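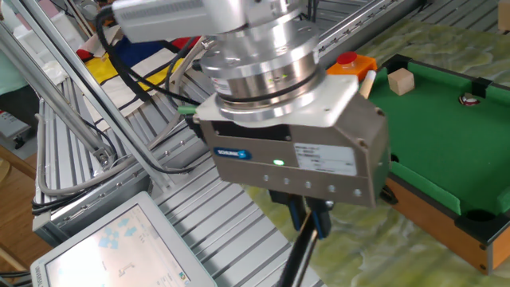 Miniature pool table on the aluminum work table, green felt and black cushion rails.

Dridwood Tabletop Games Room - progress report to the Follus Fund, February 2025

Prepared by Fiona Pollock

This report covers the work on the miniature pool table since the grant was confirmed in June. The other games in the set are reported separately by Joris Peeters.

Table

We looked at 4 small tables before choosing one. Two had a printed cloth that wore through quickly in our trials, and one could not be leveled because its feet were molded in. The table we kept has a green felt surface, black rails and a wooden frame with a light orange-brown finish. It stands on the work table made of grooved aluminum profiles, which Henk Postma leveled before any testing began. The grooves let us fix stops against the frame, so the table goes back to the same place after cleaning.

The felt has held up well. Mayu Matsuda brushes it from the same end each time and records any marks. So far there are two faint lines near a corner pocket, neither deep enough to change how a ball runs. We have a spare piece of cloth from Unden but have not needed to fit it.

The rails are less even than we would like. A ball sent along the length of the table comes back straight, but one sent across it loses more speed than it should. Henk thinks the rubber was glued under tension on one side. He has asked the supplier for a replacement strip and is waiting for an answer.

Balls and stick

The balls supplied with the table varied in weight, so we bought a second set and sorted them. The white ball with red markings is the one we use for most of the trials. The markings make it easier to tell whether it rolls or slides after it is struck. A small wooden cube is used as a target or an obstacle, depending on the trial.

We are using a long black stick for the shots. The short one that came in the box was too light, and the tip split in the first week. Joris has asked whether the longer stick can go into the final set. I would like to wait until we know what it does to the packing size.

Trials

We completed 96 recorded shots in this period, against a target of 50. Shots to the corner pockets are now repeatable from the near end. Shots to the middle pockets are still unreliable, which fits with what we found about the rails. Full results are in the spreadsheet sent to Floor Verbeke with the last invoice.

Budget

Spending is within the amount agreed. The second set of balls was not in the original plan and was paid for out of the line for cloth. Verbeke Joinery has quoted for a storage box and we have not yet accepted the quote.

Next period

Henk will fit the new rail rubber when it arrives, and the cross-table shots will then be repeated. Mayu will write the care sheet for the felt. We need a decision from the fund on the storage box - the quote is held for 3 months and the price will go up after that.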